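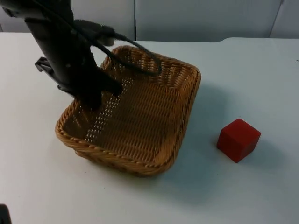 Label for this one is "out". Cube on the table, gripper over the basket.

Thread on the success checker for the basket task. It's the bit of software that looks at the fixed camera and says whether the cube is in the basket. A few people asked about it after I posted the planner notes, so I've written down how it works now and what was wrong with the old one.

Context for anyone new. The planner (Prothero, our in-house one) works through a task as a list of steps. At the end of each step it asks a checker whether the step worked. If the checker says yes it moves on, if no it retries, and if the checker is unsure it stops and waits for a person.

The checker for "cube in basket" was the first one I wrote and I didn't spend long on it. It was a small image classifier with two outputs, in and out. I trained it on whatever we had lying around on disk, which was mostly the last few seconds of each run.

It scored very well. I put the number in a slide and went on to the grasp code, and that was that for months.

Ningsih Wijaya found the problem. She was stepping through logs in August and asked why the checker said "in" while the cube was sitting on the table in plain view. I said it was probably a one-off. She sent me a folder of them.

What they had in common was the arm. Whenever the gripper was over the basket with the fingers open, the checker said "in". It had more or less stopped looking at the cube.

Obvious once you look at the training data. In almost all the "in" frames the arm had just let go, so it was above the basket with an open gripper. In almost all the "out" frames it was somewhere else. Arm position was enough to get the answer right, so arm position is what it learned.

So the set needed pairs. Same basket, same camera, arm over the basket each time, and the only thing that decides the label is where the cube is.
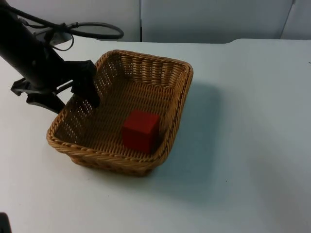 Label "in". Open gripper over the left half of the basket, cube at the right-hand end near the front.

Compare with the first one. The arm comes in from the upper left in both and the gripper is at the left of the basket in both. If your checker gives the same answer to these two it is reading the arm.

Collecting the pairs was dull. Set the cube, move the arm to a pose, grab a frame, next. Sheyla Marulanda wrote a script that picks arm poses from a list and shuffles them, so that neither of us could fall into a habit of using certain poses with certain cube positions. I would have done exactly that without noticing.

We ended up with 2,523 labelled frames. 1,592 are "out" and the rest are "in". I'd have liked it more even, but there are a lot more ways to be out than in, and I wanted the awkward ones covered: close to the wall of the basket, behind it, in its shadow.

Labelling was done in Fokau, our little keyboard-driven viewer. One key for in, one for out, one for "can't tell from this camera". The third key matters. The old set didn't have it, so frames where the arm covered the cube had been given a label from memory of what happened next.

If the label depends on something that isn't in the picture, the network will go looking for some other way to guess it. That's my main takeaway and I'd have saved a few weeks by knowing it in advance.

The new checker has two stages. First it finds the cube and the basket separately. Then a bit of plain geometry decides if one is inside the other.

Stage one, cube. Colour does nearly all the work. A red cube on a white table is about as easy as it gets and I'm not going to pretend otherwise. We threshold in HSV, take the largest blob, fit the outline, and throw it away if the shape is wrong for the distance.

The thing to watch is that the top face and the side faces come out as quite different reds. The top picks up the overhead light and drifts towards orange, the sides go dark. With a tight threshold you get the top face alone and your centre is off. We fit a wide hue band and let the shape test deal with the rubbish.

Stage one, basket. Harder. Wicker has texture everywhere, it throws a broad soft shadow to the right, and light comes through the gaps in the weave as rows of bright dots. Edge detectors love all of this and give you hundreds of useless short lines.

What worked was segmenting the rim only. It's a thick braided band, and it is the part that defines inside and outside anyway. A small network gives a mask for the rim, we fit a rounded rectangle to that, and the weave of the floor can do what it likes.

The arm hides part of the rim a lot of the time, and the cable loop can cross it as well. The fit copes with missing pieces so long as it can see two corners. With fewer than that it refuses to answer.

I did try caching the basket position from the last clear view. It's tempting, the basket doesn't move much. Then the gripper nudged it during a run and the checker spent the rest of that run confidently judging against a basket that had gone. Cache removed.

Stage two, geometry. You can't just ask whether the cube blob is inside the rim outline in the image. The camera looks down at an angle, so a cube behind the basket can line up with the back wall, and one inside close to the front can be partly hidden by it.

We use the known size of the cube to get a rough height. Inside the basket it sits on the woven floor, outside it sits on the table, and the two aren't far apart, so height alone won't settle it. It does break ties near the rim when you put it together with which faces are visible.

Then there's an answer in three values: in, out, unsure. Unsure goes to the planner as its own result. Before, unsure was rounded to whichever side of 0.5 it fell on, and Prothero had no idea it was acting on a coin toss.

On unsure, Prothero now backs the arm off along the way it came in and asks again. Only if it gets unsure a second time does it stop for a person. Most of the unsures are the arm blocking the view, and the retreat move clears them.

Numbers. I held back 180 frames before training anything and didn't look at them. The old checker gets just over half right, which tells you what the slide was worth. The new one answers on most of them and leaves the others as unsure. Where it does answer it has two wrong, both with the cube up against the outside of the wall.

I know that's a small test set. It also comes from the same table, the same light and the same basket. I make no claims for it outside our bench at Dingate.

Speed is fine. The rim network is the slow part and it still runs well inside the camera period. Geometry costs nothing worth measuring.

The whole checker is about 1,000 lines of Python with the tests, and the tests are the larger half. Each frame that ever fooled a version goes in as a test with its label and a line saying who found it. Ningsih's name is on a lot of them.

Someone will ask why we don't train a bigger end-to-end network on the balanced set. Sheyla did try it. It scored a bit better than mine on the held-out frames. It's also much harder to work out why it fails, and when I moved the lamp it got worse than the two-stage one did. We've kept it as a second opinion and we log any frame where the two disagree.

The disagreement log has been the most useful thing to come out of this. It's short, you can read it over a cup of tea, and nearly every entry is either a labelling mistake or a case we hadn't thought of.

Things still not done: more than one cube, a cube resting on the rim, anything that isn't red. The rim case has no right answer yet because we haven't agreed whether it counts as in. I say out. Sheyla says it depends what the next step is and she may well be right.

We also want the checker to run during the motion and not only at the end of a step, so a drop gets picked up early. Frames with the arm moving are blurrier and the thresholds need another look.

The version described here was merged on 31 January 2019. If you're on the Flelport branch you have the old one, so please pull before you trust any success rates.

Old rates from before the merge are staying in the results folder with a note on them. I'm rerunning the ones we have video for. The first batch came out lower, as expected.

Replies open if you've got a checker of your own that cheats. I'd like to hear what it was looking at.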